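共用食品棚における缶詰の滞留について
生活環境演習 最終レポート
提出日 08/09/2026
指導教員 Gunārs Šimkus

1. はじめに

バストープ寮の一階には、誰でも使ってよい食品棚がある。余った食品を置き、必要な人が持っていく。入寮時の説明ではこれで終わりである。実際に住んでみると、パンは昼までに消え、袋麺は夜中に消え、缶詰だけが残る。残った缶詰は翌年の新入生に引き継がれ、そのまた翌年にも引き継がれる。伝統という言葉をこれほど素直に体現している備品を、私はほかに知らない。

本レポートでは、この棚で缶詰がなぜ動かないのかを調べ、動かすための置き方を試した。当初のテーマは「学生寮における食の循環と共生」だったが、Šimkus先生に「循環していないものを調べたほうが早い」と言われ、こうなった。

2. 調査の方法

棚には以前から持ち出し帳が吊るしてある。置いた人は品名を、取った人は品名と日付を書く決まりで、罰則がないわりにはよく守られている。この帳面の過去の記入を表計算に打ち込んだ。全部で1,863行あり、入力だけで私の連休は終わった。字が読めない行は「不明」とした。「たぶんツナ」と書かれた行は、書いた本人にも自信がなさそうなので、やはり「不明」に入れた。

次に、棚の缶詰の位置を毎晩記録した。期間は10週間である。棚は上下二段で奥行きがあり、各段を手前、中央、奥に分けて紙に書き込んだ。途中で試験期間が入ったが、その間も棚の前には行った。夜食を探しに行ったついでである。

聞き取りは寮の談話室で行った。「缶詰を取らない理由は何ですか」と正面から尋ねると、ほとんどの人が「別に理由はない」と答える。そこで質問を「最後に缶詰を開けたのはいつですか」に変えたところ、今度は全員が少し考え込み、中には実家の話を始める人もいた。実家の話は長いので本文では省く。

3. 帳面からわかったこと

缶詰が棚に入る時期ははっきり偏っている。学年末の退寮前に一気に増え、それ以外の時期はほぼ増えない。つまり缶詰は、食べるために置かれるというより、引っ越しの荷物を軽くするために置かれている。帳面の備考欄には「どうぞ」とだけ書かれたものが多い。どうぞと言われても、という空気が棚全体に漂っている。

出ていくほうは品目差が大きい。魚の缶詰と果物の缶詰は比較的早くなくなる。豆の水煮は遅い。いちばん遅いのはエリッツの赤かぶの缶で、ヴルチェク商店の特売で誰かがまとめ買いしたものらしい。私も検証のため一缶開けたが、味については赤かぶであったとだけ報告しておく。

最も古い缶は13年前のものだった。現在の寮生の誰よりも在寮歴が長い。膨らみがあったため処分したが、居合わせた先輩がなぜか黙祷したので、作業が少し遅れた。

4. 奥という場所

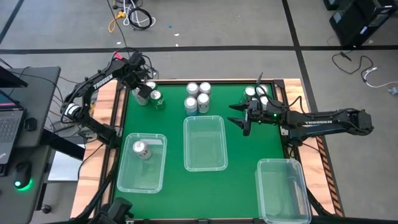 品目のほかに効いていたのは、置き場所である。手前に置いた缶は動き、奥に入った缶は動かない。当たり前だと言われればそれまでだが、面白いのは、誰かが意図して奥へ送っているわけではない点だ。後から来た人が手前に新しいものを置くと、先にあった缶は少しずつ押されて下がっていく。写真の緑色の台でも、缶の多くは奥の左寄りと中央と右寄りに集まっている。どうしてそうなったかは写真からは言えないが、うちの棚の夕方の記録図とよく似た配置で、見ていて妙に落ち着かない。棚の場合、左奥と右奥は柱の陰になり、立ったままではラベルが読めない。読めない缶は取られず、取られない缶の前にはまた何かが置かれる。赤かぶはたいてい左奥にいた。

聞き取りでも、奥に何があるか言えた人は少なかった。ある三年生は「奥は壁だと思っていた」と答えた。奥に積まれた豆の水煮が、長年にわたり壁の役目を果たしていたことになる。

5. 置き方の試行

以上を受けて、上段と下段で条件を変えた。上段は従来どおりとし、下段では次のようにした。

新しく来た缶は奥に入れ、古い缶を手前に出す。
ラベルは必ず正面に向ける。
柱の陰には缶を置かず、紙皿と割り箸を置く。
期限が近いものには黄色い付箋を貼る。

付箋は最初「期限間近」と書いていた。これは評判が悪く、貼った缶ほど避けられた。「今週の缶」に書き換えたところ、手に取る人が出てきた。中身は同じ豆の水煮である。言葉の力について考えさせられたが、食品表示の授業で習ったこととの折り合いはまだついていない。期限の日付そのものは隠さず、見える位置に残した。

後半には、談話室の掲示板に缶詰の食べ方を書いた紙を貼った。題は同室の友人が「ドルヌダード計画」と付けた。意味を尋ねたが、強そうだからという返事だった。豆と玉ねぎを炒めて飯にのせるだけの料理に、この名前は荷が重いと思う。

6. 結果と考察

下段の缶詰は上段より明らかに早く入れ替わった。とくに豆の水煮は、手前に出しただけで減り始め、紙を貼った後はさらに減った。一方、果物の缶はもともと早いので、置き方による差がほとんど見えなかった。人は桃のためなら柱の陰にも手を伸ばす。

赤かぶは動かなかった。手前に置いても、正面を向かせても、「今週の缶」にしても動かなかった。三週続けて「今週の缶」だったため、付箋の信用にも傷がついたおそれがある。置き方で解決できる滞留と、できない滞留があると考えるべきだろう。

また、上段と下段で利用者が分かれていたわけではないので、下段で豆を取った人が上段の豆を取らなくなっただけ、という可能性は残る。背の低い寮生には下段のほうがもともと使いやすい。条件を途中で上下入れ替えればよかったのだが、思いついたのは記録が終わった翌朝の歯磨き中だった。

付箋の効果と掲示の効果も切り分けられていない。掲示を見て作ったという人に感想を聞いたところ、「玉ねぎがうまい」とのことだった。豆については言及がなかった。

7. 今後の課題

流入の側に手をつけていないのが最大の欠点である。退寮時に缶詰を置いていく人へ、棚に入れる前に期限を確認し、品名を太字で書いてもらう方法を来年度に試したい。帳面の書式も直す必要がある。今の備考欄は広すぎて、食品と関係のない詩がいくつか書かれており、入力の際に集計区分に迷った。

下段の置き方は、寮の話し合いで続けることになった。上段もそろえるかどうかは保留で、理由は記録係の引き受け手が決まらないためである。それまでは私がやる。

謝辞

Šimkus先生には、統計の使い方と、棚を見すぎないことについて助言をいただいた。帳面に毎回きちんと書いてくれた歴代の寮生にも感謝する。残った赤かぶの缶は希望者にお渡しするので、談話室まで取りに来てほしい。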